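**Pinsel nach Acryllack: auswaschen oder verpackt lagern?**

**Killska** - 11. Februar 2026

Ich lackiere im Nebenraum Leisten und Türen, fast nur wasserverdünnbarer Acryllack, seidenmatt. Zwischen den Anstrichen liegen meist fünf Stunden. Bisher wasche ich den Pinsel jedes Mal aus. Nach kurzer Zeit spreizen die Borsten, und der Strich wird unsauber. Frage: Liegt das am Auswaschen oder an der Lagerung?

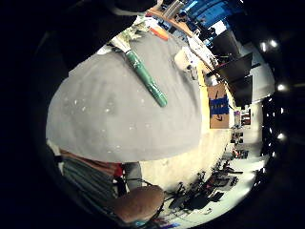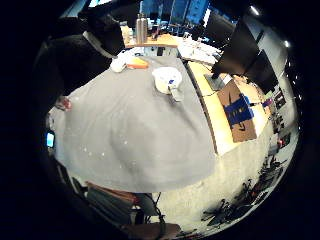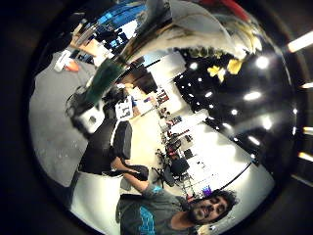 Erstes Bild: der Pinsel mit dem grünen Griff, die Borsten stehen auseinander.

**Dindeck**

Auswaschen allein macht das nicht. Gespreizte Borsten kommen fast immer von Lackresten oben an der Zwinge. Der Lack zieht kapillar hoch, bindet dort ab und drückt die Borsten auseinander. Unten sieht der Pinsel sauber aus, oben sitzt ein harter Kern. Drück ihn mal direkt unter der Zwinge zusammen. Gibt er nicht nach, ist es das.

Abhilfe: nur bis zu einem Drittel der Borstenlänge eintauchen und vor dem ersten Eintauchen mit Wasser anfeuchten, dann gut ausschleudern.

**Raju**

Was für Borsten sind das? Naturborste quillt in Wasser auf und verliert die Spannung. Für Acryl nimmt man Kunstfaser.

**Killska**

Auf dem Griff steht nichts mehr. Gekauft als "Universalpinsel" im Set zu drei Stück. Unter der Zwinge ist er tatsächlich hart.

**Dindeck**

Dann ist die Sache geklärt. "Universal" heißt oft Mischborste, das kommt noch dazu.

**Futeta**

Ich würde bei fünf Stunden Pause gar nicht auswaschen. Pinsel stramm in Frischhaltefolie wickeln, Luft rausdrücken, kühl legen. Mache ich bei Acryl seit Jahren so, auch über Nacht.

**Dindeck**

Über Nacht halte ich für falsch. Die Folie schließt am Zwingenrand nie ganz dicht, und genau dort trocknet es zuerst an. Für zwei Stunden in Ordnung, darüber wird ausgewaschen.

**Futeta**

Wenn man die Folie bis über den Stiel zieht und mit Klebeband abbindet, trocknet da nichts. Mein ältester Flachpinsel ist nach dieser Methode noch kantenscharf.

**Raju**

Hängt auch vom Lack ab. Schnelltrocknende Acryllacke mit PU-Anteil verzeihen deutlich weniger als eine normale Dispersion. Ohne Angabe des Produkts kann man sich darüber lange streiten.

**Killska**

PU-Acryl, steht so auf der Dose.

**Raju**

Dann eher Dindeck. Wasser lauwarm, nicht heiß, etwas Spülmittel, mit einem Pinselkamm von der Zwinge zur Spitze. Danach ausschleudern, in Form streichen und hängend trocknen lassen. Mit der Spitze nach oben läuft das Restwasser in die Zwinge, und der Holzstiel quillt.

**Ya-wen Chou**

Zur Rettung des alten Pinsels: Pinselreiniger auf Basis von Benzylalkohol, Borsten bis an die Zwinge einhängen, am nächsten Tag auskämmen. Den Pinsel nicht auf den Boden des Glases stellen, sonst bleibt der Knick drin. Für Decklack würde ich ihn danach trotzdem nicht mehr nehmen, für Grundierung reicht es.

**Futeta**

Bei einem Pinsel aus dem Dreierset ist der Reiniger teurer als der Pinsel.

**Ya-wen Chou**

Stimmt. Der Reiniger lässt sich aber mehrfach verwenden, wenn man die Rückstände absetzen lässt und abgießt.

**Killska**

Danke. Ich kaufe einen Flachpinsel mit Kunstfaser und wasche nach jedem Anstrich aus. Die Folie teste ich parallel mit einem zweiten Pinsel - gleicher Lack, gleiche Pausen - und melde mich mit dem Ergebnis.

**Dindeck**

Nimm für beide Pinsel dasselbe Modell, sonst sagt der Vergleich nichts aus.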